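The right to open what we have bought

I moved to Doltmont in October, and the first thing I lost was my repair man. In Lolville, where I lived before, there was a small shop between the bakery and the bus stop, and one could bring there a radio, a lamp, a kettle, anything with a cable. In Doltmont there is a shop for new things and a container for old things. Between them there is nothing.

My Brotel kettle stopped after 2 years. I wanted to look inside, but the bottom was closed with screws of a shape I had never seen. The company answered my letter politely and offered me a discount of a few coins on the next kettle. I did not want the next kettle. I wanted a small part, and somebody who would sell it to me.

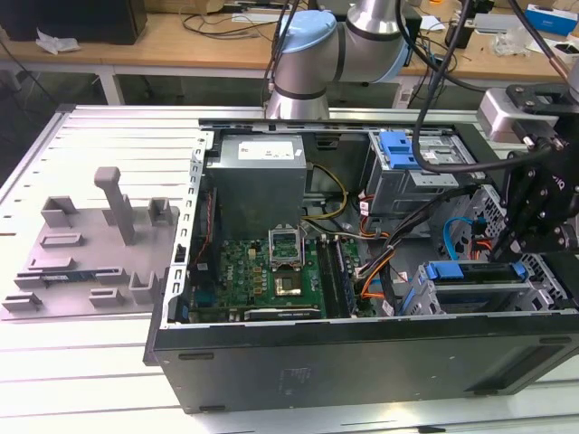 A desktop computer with the side panel off and the processor socket open.

People tell me that modern products are too complicated for ordinary hands. I do not fully believe this. My grandmother could not read well, and she repaired a sewing machine with a kitchen knife and much patience. What she had was a machine that permitted it — four screws, a lid, and a drawing glued under the lid.

There is also the question of money. A new washing machine costs here 439, and the repair, if you find a person who does it, costs 60 only to come and look. With such prices I cannot blame my neighbours when they throw away. The price was decided by somebody, though, and it could be decided in another way.

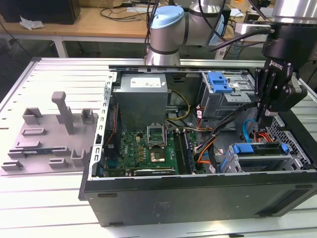

What could be done

I would start with the law. A seller should keep spare parts for ten years and say the price of them on the day of the sale. In Srithong, where my sister lives, the town gives a free room to anyone who wants to repair for others, and last year roughly 200 households used it. It is a cold room with bad chairs, and she goes there often.

My kettle is still on the shelf — I boil the water in a pot.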